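**Open call: kitchen and dish room staff to help shape how robot arms fit into our work**
Posted 8th April by the workplace team, Dremham site

We're looking for 14 people who know dish room work from the inside and would like a real say in how it gets automated. If you've racked cups at the end of a lunch rush, or set up a line for the morning crew, you already know the part we need most.

The Dremham kitchen serves three dining rooms and a coffee bar. Over the coming months, a pair of robot arms will start taking on some of the racking, and we want the people who do that work now to be in the room while the job is being divided up. The practice setup is small and simple: a table, a brown covering, a rack and something light blue to go with it.

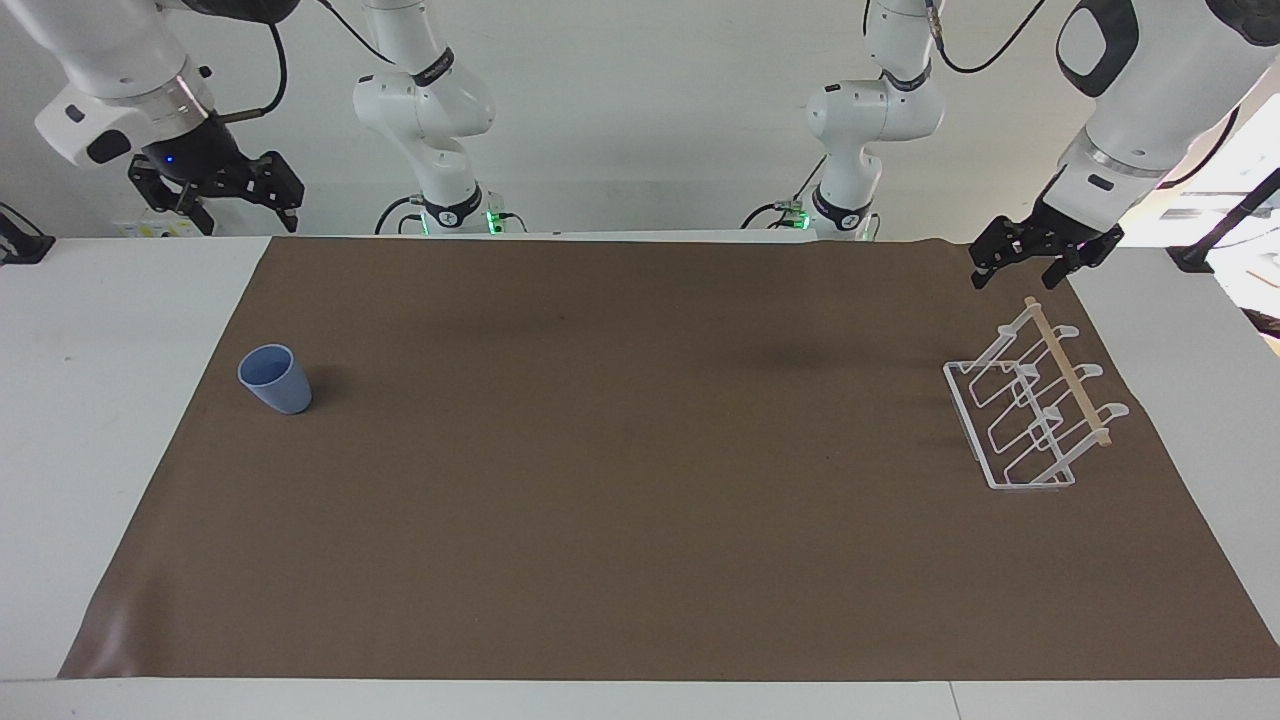
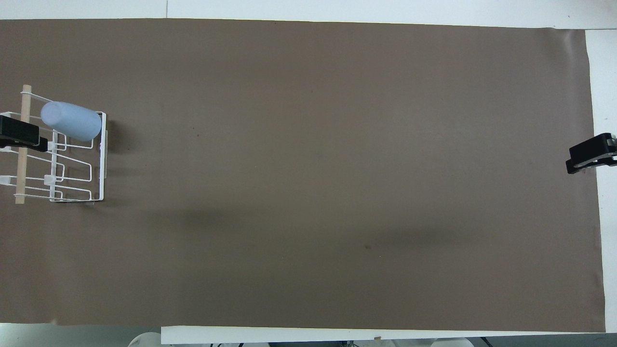 ## What you'd be doing

Each participant joins a group for 10 sessions of two hours each, all during paid time. You'll spend about half of every session at the practice table and the other half talking with the group and with our engineers.

At the table you might:

- show us how you would place a piece in a rack, and talk while you do it
- guide the arms through the same move using the hand controls (training included, and it's a lot of fun once you get the feel for it!)
- watch the arms try a move and tell us what you'd have done differently
- mark the points where a person should step in, and how they should be called over

Away from the table, we'll work on the bigger stuff. Who loads the racks and who checks them? What happens to the early shift if the first hour of racking is gone? What should the new tasks be called, and what should they pay? Magdolna Szabó, our dish room lead, runs these talks, and her notes go straight to the people writing the new job descriptions.

## What changes, and what we don't know yet

We ran a first round with Arkico's kitchen staff last fall and learned plenty. People were happy to hand over the bending and repeated reaching. They were much less happy about standing around waiting for a machine to finish, and they didn't like being asked to "keep an eye on it" on top of a full workload. Both points are now on our list of things to fix, and we'd love to hear yours.

The 23 people on the current dish room schedule have it in writing that their hours and pay stay the same through the trial. What comes after is still being worked out with staff reps, and some of it will depend on what these groups tell us. We'd rather say that up front than promise something we haven't settled.

## Who can apply

- Anyone with six months or more in a dish room, canteen, cafe or hospital kitchen, now or in the past
- Any shift, full time or part time, agency staff included
- No computer or engineering background needed
- Comfortable standing for stretches of 20 minutes or so (stools are available, and we can set up a seated place at the controls)

We especially want to hear from people who have doubts. Benedek Katona joined the first round mainly to complain about the cup racks, and he ended up redesigning our whole session plan - he now co-leads the Tuesday group.

## Pay and practical details

Dremham employees take part at their normal rate, with cover arranged for their station. Outside participants get the same rate as our senior dish room grade, plus travel. Lunch is on us. Sessions are in the practice room next to goods-in, step-free from the parking lot.

Some sessions are recorded so the engineers can go back over the arm movements. You'll get the consent form ahead of time, and you can say no to recording and still take part.

## How to apply

Send us a few lines, typed or handwritten, or leave a voice message. Tell us where you've worked, which shifts suit you, and one thing about racking dishes that you'd change tomorrow if you could. No resume needed.

Internal staff can drop a note in the box outside the dish room or talk to Chia-jung Tsang at the shift desk. Everyone else can ask for Ksawery Wróbel through the Dremham front office, extension 92. Applications close on the last Friday in April, and Ksawery will call everyone back, whether or not there's a place in this round.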